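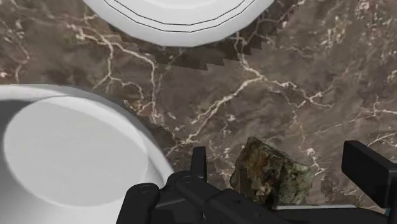
Stuvelmont: a small data set of planar convex polygons

Version 2, released Mar 6, 2023

Summary

Stuvelmont contains 1000 simple convex polygons in the plane with exact rational vertex coordinates, together with derived quantities: signed area, perimeter, centroid, interior angles, and the vertices of the minimum-area enclosing rectangle. It is meant for testing computational geometry code, particularly routines that lose accuracy on nearly degenerate input. It is not meant as a sample of shapes occurring in nature or in engineering drawings, and no statistical claim should be based on the distribution of polygon types in it.

Contents

polygons.csv — one row per polygon, with identifier, vertex count, class and split
vertices.csv — one row per vertex, in counter-clockwise order
derived.csv — one row per polygon, with computed quantities
rectangles.csv — four rows per polygon, giving the corners of the enclosing rectangle
CHANGES.txt
LICENCE.txt

All files are UTF-8 with Unix line endings. The field separator is a comma and the decimal separator is a point. There are no quoted fields.

Coordinates

Each coordinate is stored as a pair of integers, numerator and denominator, in lowest terms. The denominator is always positive. Zero is stored as 0 and 1. Numerators can exceed the range of a 32-bit integer, so readers that guess column types from the first few rows should be told explicitly to use 64 bits.

The first vertex listed is the one with the smallest x coordinate. Where two vertices share that value, the one with the smaller y coordinate comes first. The first vertex is not repeated at the end of the list. Some loaders expect a closed ring and will need it appended.

Collinear triples of consecutive vertices do not occur. Nearly collinear triples do, on purpose, and make up most of the thin class described below.

Classes

regular-like: vertices of a regular polygon, rounded to rational points. These are not exactly regular. A regular polygon with rational vertices in the plane must be a square, so the squares in this class are exact and everything else is an approximation.

thin: polygons whose minimum width is small compared with the diameter. The ratio is given in derived.csv as width_ratio.

right: polygons with at least one interior angle of exactly 90 degrees. The angle is verified by the dot product of the two adjacent edge vectors, which must vanish in rational arithmetic.

general: everything else.

A polygon belongs to one class only. Where more than one definition applies, the order of precedence is regular-like, right, thin, general. A thin rectangle is therefore labelled right. Users who want every thin polygon should filter on width_ratio and ignore the class column.

Splits

The public split holds 835 polygons and the remainder are marked reserve. The reserve rows are distributed in the same files. The label exists so that published timings can be compared on the same subset, and nothing prevents anyone from using all rows.

Derived quantities

Signed area is computed by the shoelace formula in exact arithmetic and stored as a numerator and denominator. It is positive for every polygon because of the vertex order. The centroid is stored the same way.

Perimeter involves square roots and cannot in general be stored as a rational number. It is given as a decimal string, correctly rounded. The same applies to interior angles, which are in radians. A column of angles in degrees was included in version 1 and has been removed, as it had been produced by converting the already rounded radian values.

The enclosing rectangle is found by rotating calipers. A minimum-area rectangle always has one side flush with an edge of the polygon, so only the edge directions need to be tested. Ties are possible. When two edges give equal area, the rectangle stored is the one belonging to the edge that comes first in the vertex order. Code that breaks ties differently will report a different rectangle with the same area, and this is not an error in either. Compare areas first.

Origin

The oldest polygons come from the test suite of Kulldale, a plane geometry library begun in 2004 and no longer maintained. The thin class was generated for Nerkholm, its successor, by applying unimodular shears to polygons in the general class. Shears of this type preserve area exactly, so each thin polygon has a partner of equal area. The partner's identifier is in the column sheared_from, which is empty for all other classes.

The derived quantities were recomputed independently with the Ghiță checker, which shares no code with either library. The exact columns agree in full. Two perimeters in version 1 differed in the last digit and have been corrected.

Known limitations

Polygons with holes, self-intersecting polygons and non-convex polygons are not included.
Vertex counts above 64 are absent, so the data are of little use for measuring asymptotic running time.
The general class was generated by taking convex hulls of random lattice points. Vertex counts in that class cluster accordingly.
Polygons are not centred on the origin, and a few in the right class lie far from it — translate before converting to floating point if relative position is all that matters.

Versions

Version 1 was released in October. Identifiers have not changed between versions and will not be reused if a row is withdrawn.

Licence

The data may be copied, modified and redistributed with or without changes, provided that LICENCE.txt is kept with them. Modified copies should be given a different name. Error reports should quote the polygon identifier and the version number, and give coordinates as fractions.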